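Does wool shrink more in a hot wash? Textiles project report

Facundo Durán, Norilthorpe group

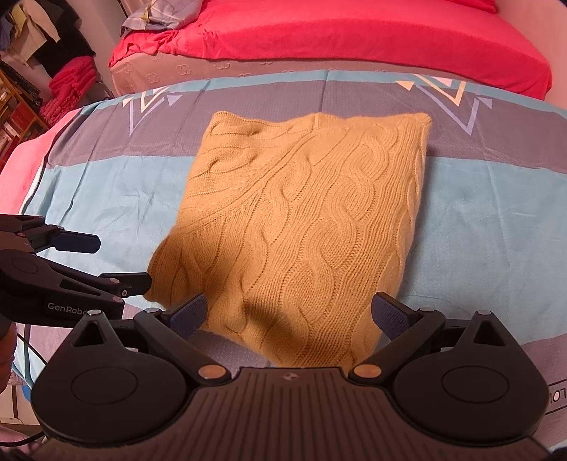

Why I picked this

Everyone in my family has a story about a ruined jumper. Wanted to know how much of it is the heat and how much is the drum moving. My gran says it's the spinning. Label just says cool wash, no reason given.

What I did

Knitted squares from one ball of plain wool, same needles, same number of stitches. 36 squares in the end, took most of June. Split into 3 groups: cold soak, hot soak, hot wash with spin. Measured each square flat on the table before, then again after drying on a towel overnight. Ruler only goes to the millimetre so small changes are a bit of a guess.

Wool came from the Ketgate market stall, no label on it but the seller said it was untreated. Treated wool would of given different results I think (see Annan leaflet in the folder).

Results

Cold soak: hardly any change. A couple of squares came out slightly bigger, probably me stretching them when I pinned them out.

Hot soak: a bit smaller, edges went wavy. Less than I expected.

Hot wash with spin: big difference. Squares went thick and stiff, stitches hard to see, 5 of them stuck together and had to be pulled apart. Didnt count those in the average.

What it means

Wool fibres have tiny scales. Heat and water make them open up but they need rubbing to lock together, that's felting. So heat on its own isn't the main problem. Gran was mostly right.

Problems

Should have done a cold wash with spin as well, ran out of wool. Also the machine at home doesnt show the real temperature, only the dial.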